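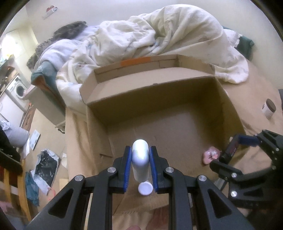

Bon, les règles de saisie, c'est reparti ! Gunārs Hunt a relu 413 séquences du lot Geltdale et m'a renvoyé 49 remarques (presque toutes justifiées, je boude un peu). La plus fréquente concerne les objets fins ou cylindriques. On les prend entre les deux patins bleus, bien droits, comme le petit flacon blanc au-dessus du carton, et on marque une pause de 2 secondes avant de bouger. Pour le reste, la consigne adoptée en janvier tient toujours : une seule pince porte l'objet, l'autre attend son tour ou s'occupe du sien, et on ne croise jamais les bras au-dessus de la boîte.

Côté rangement, pas besoin de vider la chambre ! Une couette en boule derrière, ça passe très bien, du moment que le fond du carton reste visible au départ. La fiche Wamusik mise à jour arrive le 27 novembre, envoyez-moi vos questions avant.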